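Guest tables at a resort wedding - who pays for the extras?

aliki_k
Ranska quoted us 245 a head, then 20 more for "linen". Is that normal?

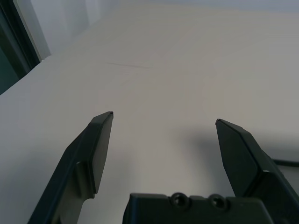
fotis_v
Normal, sadly. We refused the linen in September and had bare tables. Pale, plain tops like that one look fine once there's wine on them.

manolis_m
Disagree. My mother still mentions our bare tables. Pay the 20.

aliki_k
Your mother isn't invited. Seating plan is going badly too, by the way.
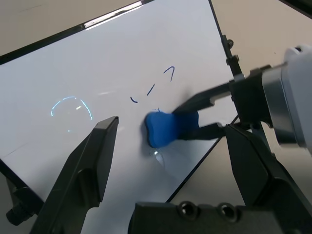 Photo: Spyros Tzavaras

fotis_v
Do the seating last. Half of our 120 changed their minds, mostly about each other.

manolis_m
And ask what Clenik charges before you sign. They wanted 305 - with linen, mind you.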